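Clasgate workshop, bay 7 — monthly check of frame and fittings
Done in January, before the first shift. Frame stock from Vaughan.

1. Corner joints
Bracket in place: yes. Comment: the bracket sits in the inner corner, please check its bolts with the key also next month. Ends of ties must be trimmed short.

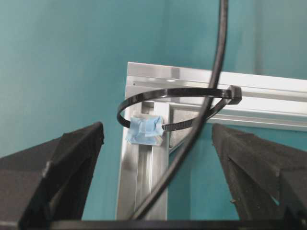
Item 1. Corner of post and beam, with black zip tie.

2. Rails
Straight by eye: yes. Length on the drawing is 900 mm. Sharp edges: pass a gloved hand along it — one small burr was filed. End caps: Pinex caps are ordered, 30 pieces.

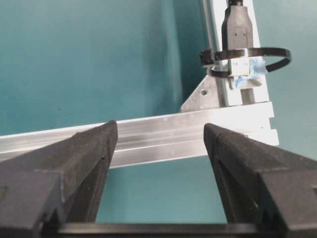 Item 2. Silver rail, slots open at the end.

3. Printed parts and bolts
Cracks near the bolt heads: none found. Cable: must have free movement and not rub on the edges. Comment: clean the cylinder with a soft brush only, no solvent. The Nolar sheet, page 59, says the same.

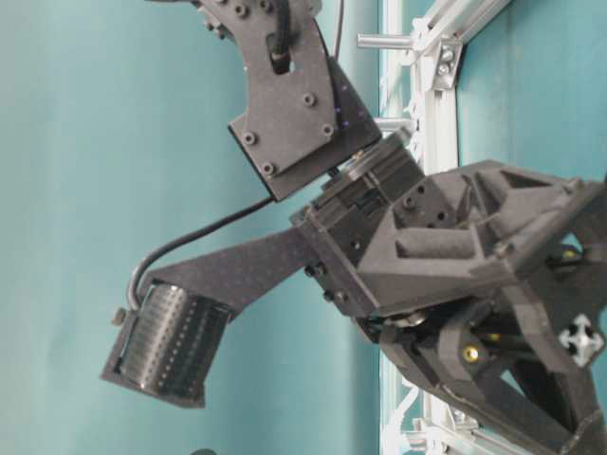 Item 3. Dark grey printed parts, roller-like cylinder at the left end.

Result: passed with comments. Open point is the end caps.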